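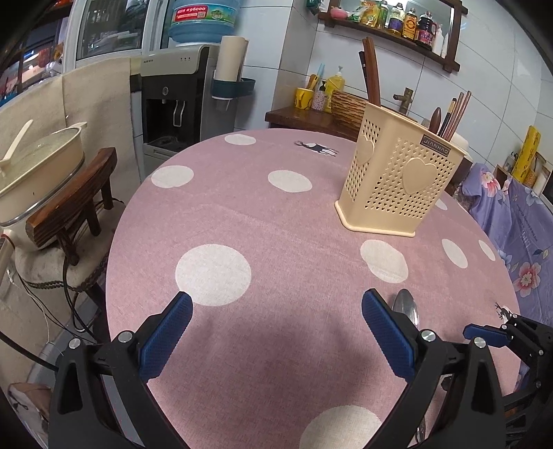 Mevport kitchen, utensil task, start position. Jaws open over the cloth, second gripper coming in at lower right.

February, started 9:40 am. Notebook: Carol Ashworth. Prelludik collection rules, draft 3.

Norbert wants draft 3 of the collection rules signed before Makhubela get the next batch, so I went through it clause by clause against the table setup. Evie read, I checked, Kirsty wrote on the printout. Notes below are mine and will disagree with Kirsty's in places. Where they do, use Kirsty's for wording and mine for reasons.

Clause 1, start pose. Draft 2 said "jaws open, tool level". Too loose. Wide open is easy enough to judge by eye, level isn't when you are standing at a round table and leaning. Changed to: jaws fully open, both pads in view, target object in view, hold still for three seconds. The utensil holder passes as a target on that wording. The second gripper only has to be present, it doesn't have to be fully in view. Evie would like both tools fully in view at the start. I tried it standing and had to pull my elbows back so far that the first reach came out as a lunge. Left as is, her objection is noted on the printout.

Clause 2, clearance. Operator needs 800 mm of free floor on the side they stand on. That is for the person. Nothing in draft 2 covered the tool, and you can hit a chair back with your knuckles while your feet are perfectly fine. Added a line that any furniture within reach of the table gets moved or written on the session sheet. The chair with the cooker on it is the obvious one in this kitchen. Phyllis's view is that the cooker should come off the chair altogether before a session, wherever it happens to be sitting. Mine is that we should be able to record in a home the way we find it and the sheet should say what was left. We agreed on a split: anything with a power lead gets moved or unplugged, anything without can stay put and be listed.

Clause 3, cables. This one took most of the morning. Existing rule is "cables tidy", which can't be checked. The tool cable comes in from the left, and the chair on that side has dark cables hanging under and around it. If somebody pulls on the wrong one there is a heavy pot at the end of it, possibly. New wording:

Tool cable to run on its own, not through or under furniture.
No household lead to cross the tool cable.
Enough slack to reach the far edge of the table with the arm straight.
Second person walks the cable before every session and initials the sheet.

I don't love the initials. We have enough boxes to initial already and people fill them in afterwards in one go. Kirsty says an initial done late still gives you a name to ask. Kept.

Clause 4, liquids. Water dispenser stands just past the table, with the big bottle on top. Draft 2 bans "open liquids within reach" and a dispenser isn't open, so strictly it passes. It shouldn't get a free pass all the same. Added dispensers, taps and kettles as fixed water sources: allowed in the room, no task to be set up so that the arm passes over or in front of them. For the utensil task we would work from the opposite side. Counter items (the soap, the pump bottle) stay where they are unless they are part of the task.

Clause 5, sharps. Scissors in a small container over on the right side. Nothing to do with the utensil task. Rule as drafted says sharps "removed from the work surface" and theirs are off the table, so again it passes on a strict reading. Evie asked what happens if the operator turns right with the second gripper still in hand. Fair. Changed "work surface" to "within arm's reach of any standing position used in the session". Knives, scissors, graters, skewers. Chopsticks argued over for longer than they deserved and left out of the list.

Clause 6, labels and personal items. Makhubela have their own rule about text on packaging and it is stricter than ours. They want no names, addresses or prescriptions in view; brand names are all right. The holder has JIANHAO on the front and the water bottle label has a small QR code. The brand name is fine. QR codes weren't covered by either set of rules. Wrote to Makhubela to ask, and until they answer our line is that a code gets turned to the wall or covered with plain tape, colour doesn't matter. Norbert to tell the other two crews.

The shelf under the mirror is the harder part. Bottles and packets, some with labels, and I could not say from the recording what half of them are. Bathroom-type shelves are where prescriptions turn up. Rule added: any open shelf above counter height gets looked over by the householder with us before we record, and the householder decides what comes down.

Clause 7, patterned surfaces. Not a safety matter but it was in the draft so we did it. Somebody wrote in draft 1 that patterned cloths should be swapped for plain ones. Struck out. The dots and the deer stay. If the household has a dotted cloth then the data has a dotted cloth, and the analysis people can come and argue with me about it. The only thing kept from that clause is that the cloth must not slide when a utensil is lifted off it, checked by hand beforehand. Clips allowed, tape not, after what happened to the varnish at the other place.

Clause 8, stopping. Anyone in the room can call stop, including the householder. On stop the jaws open and the tool goes down on the nearest clear surface. Draft 2 said "return to start pose", and I have no idea why, it sends the tool back across the table at the moment you want it still.

Jamov: the session form has to match the new clause numbers. At present it rejects a sheet with clause 3 blank but accepts one with clause 5 blank, which is backwards. Logged as ticket 3801. Phyllis has it.

Jaw pads: blue ones on both tools. The draft says pads are to be inspected for tears at the beginning of each session and replaced as pairs. Left alone.

Open:
QR codes, waiting on Makhubela.
Whether 800 mm is measured from the table edge or from the chair. Norbert thinks table, I think whichever is nearer.
Evie's point on the start pose. She will bring two trial recordings, one each way.
Kirsty typing up clauses 1 to 5 first, the rest after lunch tomorrow.

Stopped 1:15 pm. Printout is in the green folder.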